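Walbridge Workshop List
Re: Skodar posts and the canvas question
23 Feb 2023

> I've read the whole thread and I still think people are making too much of the
> collar joint. The Skodar post goes in, it stays in, you drape your canvas and
> you're done. I put two of them up in August and didn't look at them again until
> the leaves were down. If the Chambi canvas is cut right it does half the work
> of steadying the post anyway. I'd order the full set and stop worrying. It's
> rated for 1000 uses and I doubt any of us will live that long.

I'm glad yours stayed up. Two posts left alone from August until the leaves came down is still one use each, by my arithmetic, and the rest of that number is taken from the leaflet. The leaflet doesn't say what a use is. Does turning it once to get the collar seated count? Does taking it out to wash the canvas?

My main complaint is the bottom end of the post. The body is frosted, nice to look at, and there's no marking on it to tell you how deep it should go. You get ridges at the base and a collar, and the lowest ridge ends up partly behind the rim. Is that fully home or one turn short? I asked the shop in Brosamby and was told "until it feels firm," and everybody's hands have a different idea of firm.

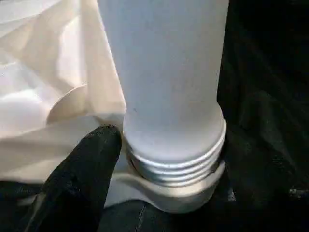
Base of the post in the pale collar, lowest ridge partly behind the rim.

If you have a set at home, please look at the same spot on yours and tell the list how many ridges you can see above the collar. I'd like to hear from people who tightened by hand only.

As for the canvas steadying the post, I don't buy it. Cloth pulls in whatever direction it was last pulled. My grandmother's barn has a wagon cover on it that the family swears dates from 1867 (I have doubts about that too), and the one sensible thing about it is that the cloth is tied to the frame and never asked to hold the frame up. When canvas is just gathered at the foot of a post it makes big angular folds that all run in toward it, and you can't tell what the joint is doing because the base is down inside the cloth. The grooved rings stay in view and that's about it. I'd want the cloth kept well below the rings, or hemmed with an opening, before I trusted it through a windy afternoon.

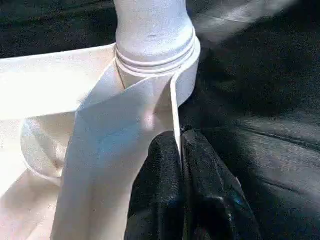 And please, can we stop recommending off-white for anything near the ground. It picks up specks if you so much as carry it past a bench. Somebody will write back to say that it brushes off. Some of it does.

I was also told the printed parts were an upgrade. Maybe so. The flat panel has raised ribs down its length and struts inside the recess, so somebody gave thought to stiffness. But then there's a black cable plugged in near one edge with a hole punched close by, and a second cable coming out by the bracket. That makes two cables to keep clear of the cloth and the tubes, and the leaflet gives that one line. The upright tube leans a little in its bracket too. Slight, but I notice it every time, and three more tubes lying beside it won't make it any straighter.

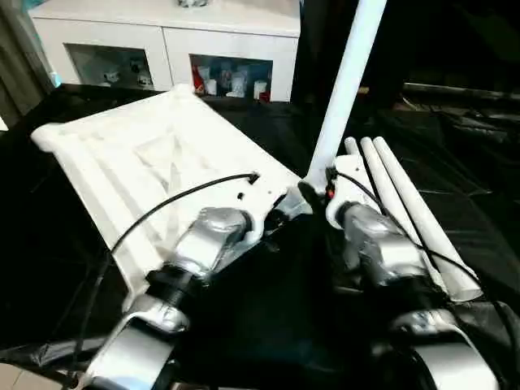

WHAT I'D WANT BEFORE ORDERING

A depth mark on the post. A pencil line would do.

A straight answer on the 24 month guarantee, and whether it covers the printed pieces or only the tubes.

A canvas with a finished opening for the post. Chambi used to do these to order and may still.

Somebody on this list who has taken one down and put it back up more than twice, and will say how the collar felt afterward.

I'll hold off until I see some of that. If the rest of you go ahead with a group order, leave me out of the count for now.

--
Walbridge Workshop List
Please trim quoted text when replying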